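Cordero Cup Rack by Zikeo
Thin black metal, a light wooden bar, and all your everyday cups in one spot
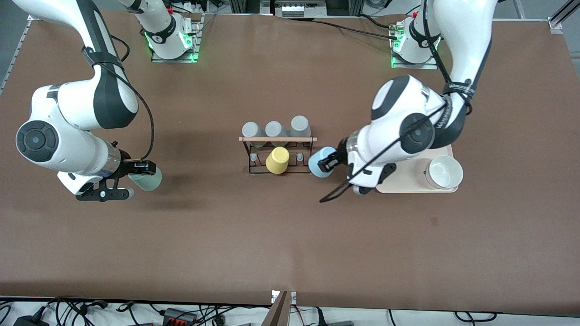
Why we love it

We've stocked a lot of cup storage at Goltingate, and the Cordero is the one we keep taking home! The black metal frame is so slim that your cups do the talking. Plain gray ones look great on it, and a yellow one upside down in the lower front is just as nice (mint green and light blue are next on our list). The wooden crossbar along the top warms the whole thing up, especially on a brown table.

Details

Frame: black metal
Crossbar: light wood
Width: 26 cm
Cups not included

Using it

Hang or stand your cups upside down and let them drip onto a towel. Wipe the crossbar with a dry cloth now and then, and skip the dishwasher for the rack itself.

Delivery

Ships from our Ukport warehouse in 2 working days. Orders placed after noon on Friday go out the following week. You have 63 days to send it back unused.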